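Are paid 3D renderings worth it for a small spec build?

lsima_builds
Got a quote from Whitlock for exterior renderings plus a walkthrough on the Horstead lot. $2,692 for 6 stills and the video. The agent swears it'll sell before framing. I have my doubts. Anyone seen numbers?

corrado_r
No numbers, only brochures. I paid 2,000 for a set last September and the buyer told me she never opened the link.

poppyrow
One buyer, though. My last two went under contract off floor plans and renderings - no model home.

corrado_r
In that market a napkin sketch would have sold.
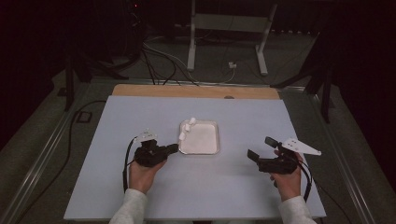

White pieces on a tray, blue board

lsima_builds
Poppy, did yours match the finished house? Whitlock's sample has full-grown oaks on a lot that's all clay.

poppyrow
Mostly. I made them redo the siding color twice.

K Hartley
Ask what a revision costs before you sign. Omovwood charged me $573 to move a garage door. It wasn't in the quote.

corrado_r
And there's your business model.

maureen_g
I'd skip the video and take two stills. Cluvholm does them singly, or did when I used them.

lsima_builds
Emailed Whitlock about revisions. They sent me the brochure again.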